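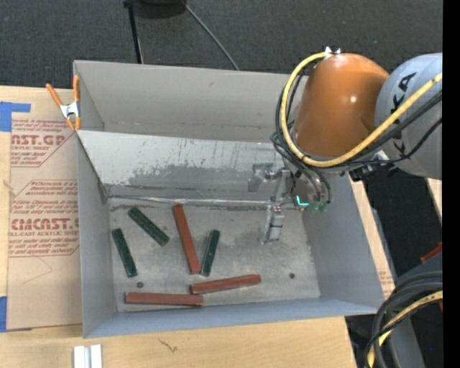

Faz mais de 3 anos que guardo blocos compridos, verdes e castanho-avermelhados, e só em agosto arranjei lugar para eles: uma caixa de chapa cinzenta, aberta em cima, que comprei na Vukska por 700 escudos (cabo-verdianos, claro, que é onde vivo agora!). O fundo está riscado e tem umas manchas acastanhadas, mas eu gosto dela assim – lixar dava cabo da graça toda. Pensei em arrumar os blocos por cor, depois por tamanho, e acabo sempre por deixá-los cair de qualquer maneira. Falta-me agora um feltro para pôr por baixo, que a mesa é clara e marca-se com tudo.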